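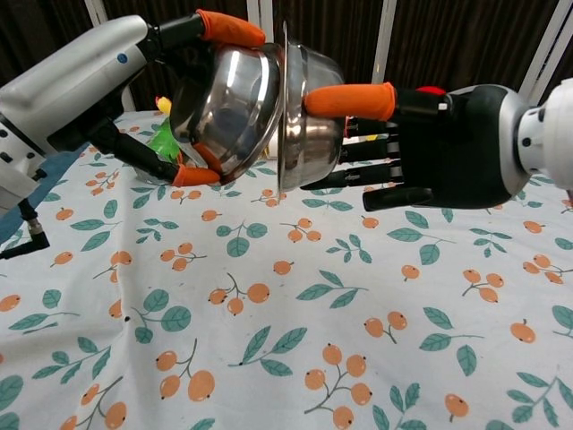 One operator at the Hestside site objected early on that a fingertip cover should be treated like a glove in a kitchen, changed between jobs and never carried over from one to the next. We had written nothing of the kind into the first version of the rules, and the remark led to most of what follows in this section.

Figure 4. Two-handed handling of steel bowls, with orange finger cots on some of the fingertips.

4.2 Rules for fingertip covers and rim contact

The working rules used at Surnora and Hestside were drawn up separately and merged on 2022-07-25. Both sites had allowed operators to decide for themselves when a cover was worn out. The merged text takes that choice away. A cover is replaced after 300 grasps, or at once if it shows a tear, a fold at the tip or any movement against the finger beneath it. The count is kept per finger and is reset only when the new cover has been logged.

Polished steel is the hardest case. Of the 541 bowl trials reviewed for this paper, 17 were stopped by the operator, most of them when one rim met another during a two-handed move. The old Surnora rule banned rim contact outright. This proved hard to follow with flared bowls, as the rims tend to meet before the hands are close enough to finish the task. The merged rule allows contact between rims -- as in Figure 4 -- provided that both bowls are held throughout and neither hand is used to push against the other.

Cables are dealt with in a separate clause. Any cable or connector near the wrist must be checked through the full range of the planned motion before the first trial of a session. Ondo, which took part as an outside reviewer, asked for this check to be repeated after each change of task, and we agreed. It takes roughly 7 minutes.

Table coverings were the one point left open. Noh prefers a plain surface for all trials, while the other sites permit printed cloths if the same cloth is kept for the whole set. We recorded the cloth used with each set and will return to the question after the August trials.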